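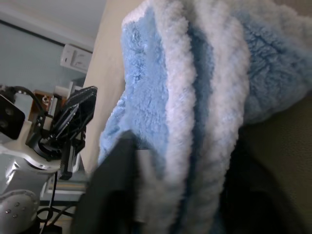 Page last modified: November

4.3 Setting focus and exposure manually

This section applies to the Kitetti camera app on phones with two rear lenses. Automatic mode is described in section 4.2.

1. Open the app and tap MODE until MANUAL is shown.
2. Select the lens. The wide lens is the default. The tele lens cannot focus closer than 50 cm.
3. Set ISO to 100. Raise it only if the shutter warning stays on.
4. Touch and hold the subject until the focus box turns yellow. Focus is now locked.
5. Drag the exposure slider until the histogram clears the right-hand side.

Note: Focus lock is released when you change lenses. Repeat step 4.
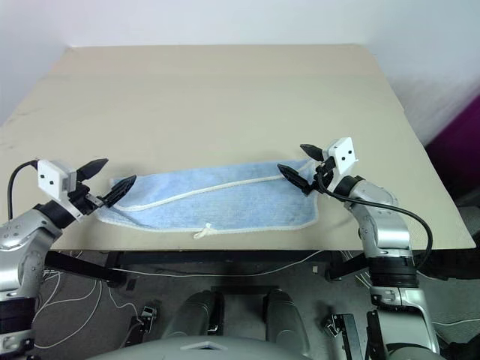 Figure 17. Light blue towel with white edging on a beige table.

4.4 White balance

Auto white balance may shift colour between shots under mixed lighting. To hold it constant:

1. Fill the centre circle with a neutral grey card.
2. Tap WB, then CUSTOM, then SET.
3. Save the reading to one of the 5 memory slots.

Readings are kept when the app is closed but are erased by a factory reset. Files exported to Vallow Desktop carry the stored reading in the metadata.

Caution: Do not point the tele lens at the sun. The sensor can be permanently damaged.

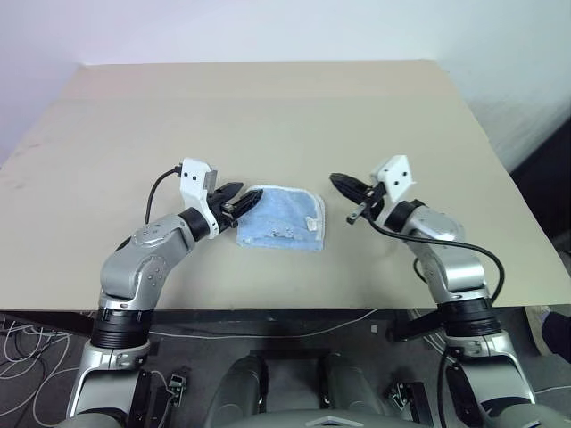 Figure 18. Beige tabletop against a pale wall, two robot arms in front.

4.5 Saving in raw format

1. Go to Settings > Files and turn on RAW + JPEG.
2. Choose a storage location. Memory cards must be formatted in the phone first.
3. Check the remaining shots counter before you start.

Note: Burst shooting and digital zoom are unavailable while raw format is on. The greyed-out icons do not indicate a fault.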